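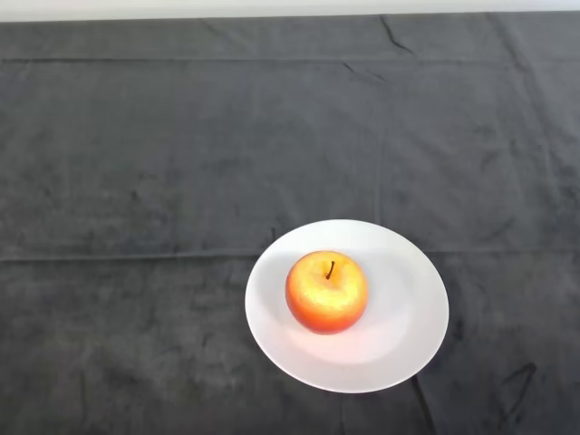 Global Problems and Civic Gatherings
Session 4 handout: What does a summit produce?
Instructor: Daiane Assunção

Read the Moslow declaration before class. It is four pages long and you can skip the preamble.

1. The claim

Large international gatherings say they "bring people together to solve" something: water, migration, hunger, debt. Treat that as a claim like any other. Who was brought together, who paid for the flights, and what was different a year later? Most final reports answer the first question at length and the third one hardly at all.

2. Case A: the Moslow forum

The organizers reported 3,000 participants and 672 pledges. Look at the second number. A pledge in the report can be a signed budget line or a sentence spoken into a microphone on the last afternoon, and the tables don't separate them. When the follow-up office wrote to the groups that had made pledges, it heard back from 24. I would not call the rest failures. We simply don't know, and the report's phrase "unprecedented momentum" doesn't help us find out.

3. Case B: the Eskola meetings

Much smaller, capped at 100 people, held every other July. No declaration. Each delegation leaves with one task and has to report on it in writing at the next meeting. Supporters say this keeps people honest. Maybe -- but delegations pick their own tasks, and some pick very easy ones. Read the Stenurano delegation's report with that in mind.

4. Terms

Convening power: the ability to get important people to show up. Often mistaken for influence.
Output: something the event made (a report, a network, a fund).
Outcome: something that changed outside the building. Relix, the consulting group that wrote the Moslow evaluation, uses the two words as if they meant the same thing. Mark each place where it does.

5. For discussion

Who sets the agenda when a summit calls itself "people-led"?
Would the work in Case B have been done without the meetings? What evidence would convince you?

Written responses, one page, are due 1 August 2019. Please don't quote the slogans back to me.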